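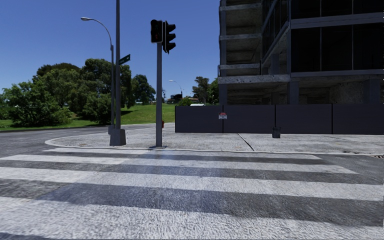 Figure 1. Street corner with a four-stripe crossing and a drain grate at the curb (computer rendering).

Walking to School in the Tolden District: A Survey of Routes, Habits and Barriers
Final report, Urban Studies project course

1. Background

The Tolden district was built in two stages. The older streets near the Akby market are narrow and lined with shops, while the newer blocks to the north were laid out with wide roads and long distances between corners. Both parts send their children to the same two schools. In recent years parents in the northern blocks have asked for a school bus, and the district office has replied that most families live close enough to walk. This project examined how students travel to school and what keeps some of them from walking.

2. Method

A paper questionnaire was given to 200 students in grades five through eight. It asked how the student had traveled to school that morning, how long the trip took, who came along, and which part of the route the student liked least. A second form, sent home with the same students, asked parents whether they allowed their child to walk alone and at what age they first did so. Forms were collected in April. Replies from families who had moved into the district during the school year were kept in the results but marked separately.

The group also walked 17 routes between the northern blocks and the school gates, at 7:30 in the morning and again in the afternoon. The longest route measured 2703 meters. Each walk was recorded on a route sheet with space for notes on traffic, shade, lighting and sidewalk width.

3. Results

Distance was the strongest factor, as expected. Students in the older streets nearly all walked, most of them with a brother, sister or neighbor. In the northern blocks the answers were mixed, and students who lived on the same street often gave different answers.

The parent forms help explain this difference. Parents who worked early shifts at the Zupan bakery plant tended to drive their children on the way to work, even when the school was near. Parents who were at home in the morning more often let their children walk. Several parents wrote that they would agree to walking if the child could join a group.

When asked about the least liked part of the route, students most often named Zolero Avenue, where there is little shade and the wait to cross is long. Barking dogs and heavy school bags were also mentioned. Younger students named dark mornings in winter more often than older students did.

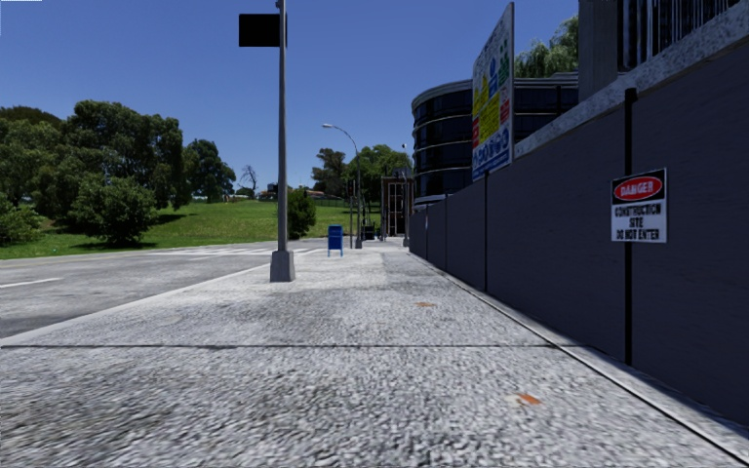

Figure 2. Sidewalk running between a road and a tall gray hoarding (computer rendering).

4. Discussion

The results suggest that a bus would mainly serve families whose morning schedule already leads them to drive. A walking group with fixed meeting points would cost less and could begin within one school term. It would need adult leaders, and the parent forms did not ask who would be willing to serve. This question should be added if the survey is repeated.

The survey has two further limits. It was carried out in mild spring weather, and it relied on students' own estimates of travel time, which differed from the measured times on several routes.

5. Recommendations

The group recommends that the schools test one walking group from the northern blocks during the fall term, that the district office review the waiting time for pedestrians on Zolero Avenue, and that trees be considered for its sunny side. Copies of the questionnaire and the route sheets are attached as Appendix A and Appendix B.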